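We use cookies to improve your visit. By continuing you accept our cookie policy. OK

Pulumix Letter, 11/16/18

Can a machine tidy the hallway yet?

Every year since I write this letter, readers ask me when they can buy a robot for the small chores. My answer is still: not soon. The vacuum models are good, and in Gramimholm I know families who would not give theirs back. But picking up things from the floor is another matter. A shoe is soft, it has an opening on one side, and it never lies twice in the same way. In August the workshop at Psarras tried 83 pickups of household objects, and 33 went well. For a factory this is a bad number — for a home also, I think.
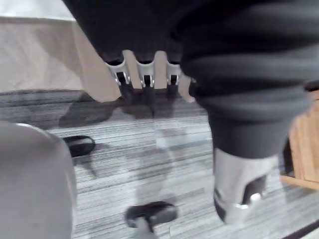 Melina Andreadis wrote to us that she would accept even a slow machine, if it works at night and does not wake the children, and that 33 is better than what she gets from her two sons.

Contact: Pulumix Letter, PO Box 601, Grindevcombe | © 2018 Pulumix | Back to top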